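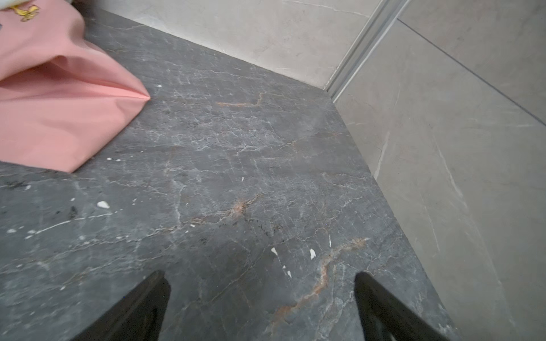

How do you get hardened white flecks off polished dark stone without dulling it?

Soften first, lift second, and keep anything abrasive off the surface until you know what the stone is. Most of the work is waiting. A polished finish is far easier to lose than a fleck is to remove, so the order matters more than the product.

I have been sorting out the worktop in the back kitchen since October and have settled on a routine, which I am writing down mainly so that I stop looking up the same things every time. The worktop was sold to the previous owners as marble. It is dark grey with a dense net of fine white veins and a few thicker rust-orange ones, and the paperwork left in the drawer gives the supplier as Liepiņa and the stone simply as "dark, polished". That is all the documentation there is.

Identification

Marble is mostly calcite, and calcite reacts with acid. Vinegar, lemon juice and most limescale removers will etch it, leaving a matt patch that no amount of cleaning will shift, as the surface itself has changed. Some dark stones sold under the name contain little calcite and hardly react. The usual check is one drop of vinegar in a place that will never be seen. I used the underside of the overhang next to the boiler cupboard. It fizzed faintly after a minute. I therefore treat the whole slab as acid-sensitive.

What the flecks are

Mine vary. There are blobs, thin slivers and a lot of very small dots, and they don't all behave the same way. The ceiling was skimmed and then painted before we moved in, so plaster and emulsion are both candidates. Warm water tells them apart reasonably well. Plaster goes chalky and smears under a fingertip. Emulsion turns rubbery at the rim and comes up as a skin. If neither happens after a long soak, it may be filler or grout, or it may be part of the stone. A white speck sitting on a white vein is easy to mistake for dirt. Run a fingernail across it. If the nail doesn't catch, leave it alone.

Method

1. Clear the worktop. Cloth bags and pouches go too, as grit collects under fabric and gets dragged about when the bag is picked up.

2. Vacuum with the soft brush head. Wiping loose grit across a polished surface is how the fine scratches get there.

3. Fold a square of old cotton sheet, wet it with warm water and a drop of neutral washing-up liquid, and lay it over the fleck. Cover with cling film. Leave it for 40 minutes.

4. Lift with a plastic scraper held nearly flat. I use the Tillix one with the replaceable blade. An old bank card does the same job but the edge goes after 10 flecks or so of the stubborn sort, and then it needs trimming with scissors.

5. Rinse with clean water and dry straight away with a microfibre cloth. Water left to dry leaves its own marks, and on dark stone these look very much like the thing just removed.

6. Repeat step 3 before reaching for anything stronger.

Metal blades are often recommended for paint on stone. On granite I would consider it. On this I won't, having put one short line in the surface near the tap in my first week with a razor scraper. It shows only in low light, at breakfast time, when I am standing directly in front of it.

The orange veins

These are generally iron-bearing and can be weaker than the stone around them. Two of mine have a slight step that can be felt with a fingernail, and the scraper will catch on it if pushed across. Work along the vein. Bleach is best avoided, and so are rust removers, most of which are acidic and can't tell a stain from a natural vein.

Sealing

I wait a full day after the last wet work, then put on one thin coat of Otia 333, wipe off the excess before it hazes, and leave the room. It does not protect against acid. It slows down oil and tea, which is all I ask of it. Jitham make a similar one in a larger tin, but it smelt strongly for most of a week and I gave the remainder to my brother-in-law.

Still to do

The joint where the back edge meets the wall. I haven't decided between raking it out and leaving it. The right-hand side will need the same treatment, and I want to finish the small dots on the left before starting either.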